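Let the Club Finish the Semester in Simulation

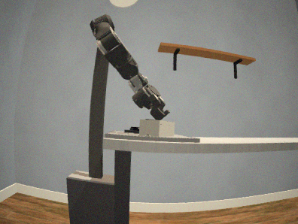

The club's simulated workcell, with the arm over the box at the left end of the table.

Every spring the robotics club at Alell has the same argument, and every spring it gets settled by the calendar. The students want time on a real arm. The school owns one, shared with the engineering classes, and the club gets it for two hours on Wednesday. By June, each team has had a few turns at it and most of a year in front of a screen.

Some parents think this is a raw deal. They signed their kids up for robotics and the kids come home talking about a program. I have coached the club for 4 years and I used to agree with them. I don't anymore, and I think the school should stop treating the simulated work as the waiting room for the real thing.

Consider what a student has to do before a simulated arm will do anything useful with a box on a table. The student has to say where the table is. The box needs a size, a weight and a surface that grips or slides. The arm has joints with limits, and the student has to learn which joint runs out of room first. None of this is hidden under a cover or handled by a technician. If the box is entered as weighing nothing, it behaves like it weighs nothing, and the student who typed it in gets to find out why.

On the real arm, a lot of that disappears. Somebody has already bolted it down and set the limits. A student presses a button, the arm moves, and everyone is pleased. I like that moment as much as they do, but there isn't much in it for the student who wants to know how the motion was worked out.

Then there is the matter of turns. Last year one team ran 134 attempts at a single pick between two meetings. They changed one number at a time and wrote down what happened. On the shared arm they would have had time for a handful, with an adult standing by the stop button and the next team waiting at the door. Students who get only a few tries become careful in the wrong way. They stick with whatever worked last time and quit asking what would happen if they came in from the side.

Cost comes into it too. The Sindomico regional, which our club enters, requires a physical demonstration for its top division. Clubs that do well there tend to be clubs that can afford to break things. A cracked finger on a gripper means a few weeks of waiting for us. In simulation a team can drive the gripper straight into the tabletop and start over before the bell. A student who can't stay after school can do the same work from the library at lunch, and three of our members do.

I should be fair to the other side. A simulator is wrong about plenty of things. Ours, a package called Cinivus, is not good at anything soft, and its idea of friction is a rough one. Students who have only worked on screen are often surprised by cables, by noise and by how slowly a real arm has to move when people are near it. They tend to trust their numbers too much. A team that has never had a plan fail on hardware has missed something, and I would not want a program with no hardware in it at all.

But the club is short of hours, and the question is how to spend them. My proposal, which I have sent to the school, is simple. Teams do their design and testing in simulation through the whole year, with a grade or a club credit attached to the written record. The real arm is used for 2 sessions per team, late in the year, and each team has to hand in a prediction first: what the arm will do, where it will be off, and by how much. Afterward they write up the difference.

The Van Wyk summer program already asks applicants for something close to this. Its form has a page for test logs and half a page for photos of the finished machine. Our students have had trouble filling the first page, because we never asked them to keep logs. They had plenty of photos.

I would also like the spring open house to change. For years we have wheeled out the arm, had it wave, and let visitors clap. This time I want a table of laptops with the teams' own scenes running, and students sitting behind them who can explain every number in the setup. Visitors can ask to move the box and see what the arm does about it. The arm can stay in the corner for anyone who wants to look at it.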